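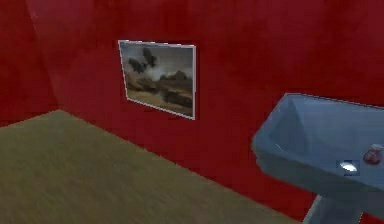
Section 5: Setting up your Okstead tap timer in the bathroom

I wrote this part after fitting mine in the little washroom at our Drultimby place, so it's set out in the order I wish I'd done it. You'll want a towel, a small shifter and a cuppa.

1. Turn the water off at the isolation valve under the basin, then open the tap and let it run out.

2. Unscrew the old aerator by hand. If it won't budge, wrap the towel round it before you use the shifter, or you'll chew up the chrome (ask me how I know!).

3. Pop the rubber washer into the timer collar, flat side up, and screw the collar on until it's snug.

Caution: hand tight only. I cracked my first collar by giving it one more turn.

4. Slide in the 2 batteries and hold the grey button till the light blinks.

5. Turn the water back on slowly and check for drips.

6. Set your run time. I like 58 seconds for brushing teeth and washing up after the garden, but the kids reckon that's stingy.

Note: the Namier model has no grey button. Use the dial, and click it past zero once to wake it up.

If the light stays red, the code you want is 488 on the Estrella app, under Resets.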